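Speaker notes - Roswitha Baumgartner, Brodimgate evening talk, May
*Small white things: looking after plug-ins, cords and shared work surfaces*

Slides 1 and 2. Welcome everyone in, let the people at the back find a chair, and thank Desden for lending us the projector again. Say who I am (I looked after shared workrooms for most of my working life and I still can't walk past a dusty power point). Then put these two up together and leave them up for a good while. 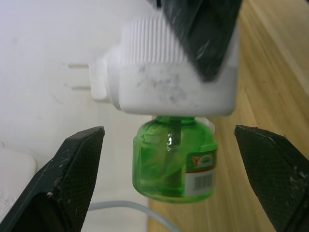
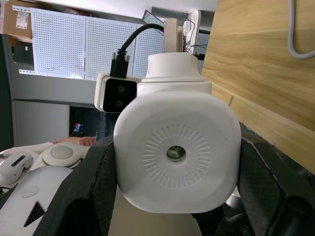
*First slide: a plug-in vaporizer with its green refill. Second slide: white parts, cables and wood grain in a workroom.*

Start with the vaporizer, as I suspect most people in the room have one at home. Ask for hands. Then ask who has wiped theirs in the past year, and wait, and smile, as there will be fewer hands.

Draw their eyes to the grey smudges on the front. White plastic shows everything, bless it, and a plug-in usually lives down low where we never really look at it. The ribbed part up top is the fiddly bit on any heater of this shape. Dust loves a groove.

How I clean mine, and take this slowly because people like to write it down:

- Switch off, unplug, and let it cool right down. I go and make a cup of tea.
- Keep the bottle upright and unscrew it gently. Stand it on a saucer.
- Dry soft brush first, along the ridges. An old toothbrush is lovely for this.
- Barely damp cloth on the smooth part, well away from the prongs.
- Leave it to dry completely before the bottle goes back on.

Mention the wick. You can see it running down through the green, and while you have the bottle in your hand it's worth a glance at how much liquid is left. Leave the wick alone, please - I used to trim mine, and I made a mess of a perfectly good tablecloth doing it. Read the label on your own bottle and follow that before you follow me.

Somebody always asks whether one brand of refill will go on another brand's heater. Answer: check the packet, and if it doesn't say so, don't. Don't get drawn into a long discussion, I lost ten minutes to this at the Clellirer library.

**On to the second slide.** Point to the wood at the upper right, that nice light oak colour, and the grey cable looping over it. I'm very fond of a wooden surface in a workroom. It is kinder to look at on a winter afternoon and kinder to whatever you put down on it. It does want looking after though, so talk through the routine: brush off the grit, wipe with the grain, dry straight away, and lift things when you move them. Dragging is how you get scratches.

Cables next. Two in this picture to talk about, the grey one on the wood and the black one with the screw-locking connector. Explain for anyone who hasn't met that sort of connector: you undo the collar with your fingers, and then you ease it out straight. Never tug the cord. Same goes for the toaster, same goes for the lamp by the bed.

Then the white pieces down at the lower left. Talk about putting parts down. My rule has been the same for years, which is that small things go on a cloth or in a tray and big things go behind the small things. Vents and grilles (there's a dark one on the big piece at the bottom) get the dry brush, the same one you used on the ridges. Tell the story of Lai's button tin here if the room is warm and laughing. Skip it if they're restless.

Handout: 252 copies printed, on the table near the door. There are 3 pages, and the last page is a blank checklist for the fridge. If we run short I can send more to Brodimgate, just leave your name on the sheet.

A word about habits before the break. At the old workroom we had up to 3000 visitors a year, and the only routine that ever stuck was a little one at the end of the day: brush, cloth, cords coiled, plug-ins checked. It took as long as the kettle. Say that I've kept it going at home, most evenings anyway, and that my husband does the cords because he coils them better than I do.

Questions. Repeat each one into the microphone, they complained last time. Likely ones: vinegar on plastic (I don't), furniture oil on oak (sparingly, and test a corner), where to keep spare refills (upright, up high, away from children and pets).

Then tea. Remember to collect the long brush from the front row, I passed it around in Desden and it never came home.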